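先说好，这串有点长，写给最近问我"要不要跟风扔东西"的几位朋友。我对极简生活这一套的态度一直是：可以试，别信。

1/
起因是上个月群里又有人转那篇《20天清空你的家》。每天扔几样，扔到最后一天，据说人会变得轻盈，睡眠变好，连存款都会涨。评论区清一色"已经开始了"。我翻到底也没看见一个人回来说"我做完了，半年后是这样的"。

2/
我对这类文章有个笨办法：看作者靠什么吃饭。这篇的落款是一个叫Trustia的整理课程，正文里夹了三次报名链接。卖课没什么不对，可一个卖扔东西课程的人告诉你东西太多了，这话的分量跟卖锅的人说你家锅不行差不多。

3/
顺着链接点进去，入门课800块，教你怎么把衣服分成留、捐、扔三堆。讲义里还推荐配套的收纳盒，Durkow家的，一套14个，另外算钱。为了少买东西先买14个盒子，我是真没绷住。

4/
不是站着说话。前年搬家那回我认真执行过一遍，照着当时流行的问法，一件件问自己"还心不心动"。电钻不心动，扔了。雨靴不心动，扔了。备用被子更不心动，捐了。

5/
然后呢？入冬前我妈来住，没有被子，连夜去买。第二年春天要在墙上装架子，跟邻居借电钻，借了三回，第三回人家的脸色我到现在还记得。雨靴倒是一直没再买，每逢大雨就湿着脚上班。

6/
"心动"这个标准挑出来的全是好看的东西。家里真正干活的那些，通下水道的、量尺寸的、垫桌脚的，有哪个是让人心动的？你让一把老虎钳怎么让人心动？

7/
再说照片。极简博主的家拍出来都差不多：白墙，白桌，一样摆件，光从一边过来。我以前也觉得好看，存了一大堆。后来学乖了，先找插座，再找垃圾桶，再找拖鞋。找不着的，一律当样板间处理。

8/
有一回我跟一个号主在评论区聊过这个，问她扫地的家伙放哪儿。她回得挺客气：拍的时候都挪到隔壁房间了。人家也没打算瞒，是看的人自己没问。

9/
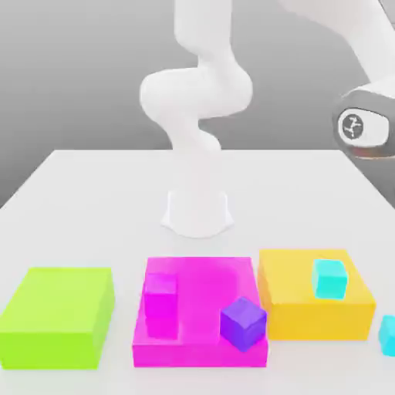 10/
然后说说"扔了就会少买"。这是整套理论的地基，我一直没见谁好好证明过。我自己的账本刚好反过来：大扔特扔之后的四个月，是我那一年花钱最多的四个月。有的是补买扔错的，有的纯粹是看着空柜子手痒。

11/
空柜子对有些人是安宁，对我这种人是邀请函。这点得自己认。你要是跟我一样，扔之前先想想，是不是在给下一轮购物腾地方。

12/
还有"高品质的少数"。三件便宜的扔掉，换一件贵的，用一辈子。我信了，买过一口Skonau的铸铁锅，沉得单手端不起来，洗完要擦干要抹油。现在炒菜用的还是那口从旧家带过来的不粘锅，把手松了，拧一拧接着用。

13/
铸铁锅也没扔，冬天炖东西挺好。我想说的是"用一辈子"这四个字，最好等用了几年再说，别印在包装盒上。

14/
有人会讲，你这是抬杠，极简讲的是心态。行，那就说心态。如果是心态，为什么每篇都有数字？衣服不超过多少件，书不超过多少本，杯子一人一个。我家来三个客人就得轮流喝水，这算哪门子心态。

15/
最让我不舒服的是拿这套去管别人。见过年轻夫妻趁老人回老家，把人家攒的布头、饼干盒、旧毛线全清了，还拍了前后对比发出来，底下一片叫好。那些东西在你眼里是杂物，在她那儿可能是打算给谁改件棉袄。

16/
我妈有一抽屉塑料袋，叠成小三角，按大小排。我以前也嫌，劝过，吵过。后来发现我每次临出门找袋子装东西，都是直接去拉她那个抽屉。之后就闭嘴了。

17/
公道话也要说几句。过期的药该清，过期的调料该清，不亮的灯泡、没了主机的充电器该清。这些事不用课程，不用理念，一个下午一个大垃圾袋就够。做完确实舒服，舒服是因为脏东西没了，跟人生升级没关系。

18/
我现在的土办法，写出来供参考，不保证对谁都管用：

拿不准的东西装箱，箱子外面写上月份，塞床底。
过一整年再看，记住，得一整年，冬天夏天都要过一遍。半年不算，半年就会把羽绒服扔了。
一年没翻过的，先问家里人要不要，再问邻居，最后才是回收。
工具、被褥、证件不参加这个活动。
别人的东西不碰，问都别问得太勤。

19/
照这个办法，去年我一共处理掉两箱。不多，拍不出什么对比图。有一箱里翻出来一条旧围巾，又戴回去了。

20/
补一条，有人私信问Moen那个"闲置上门回收"靠不靠谱。我用过一次，在手机上估的价和上门之后给的价差得有点远，理由是"有使用痕迹"。二手东西有使用痕迹，这也能算理由。后来那台小烤箱没卖，送给楼下开早点铺的了，隔天请我吃了一屉包子，比报价划算。

21/
还有问我那800块的课到底上没上的。没上，只看了试听和讲义目录。所以要是有上完全程、并且过了一年还觉得值的，欢迎来讲讲，我认真听。只上了一周的先别急着来。

22/
评论里已经有人贴空荡荡的客厅给我看了。挺好看的，拖鞋在哪儿？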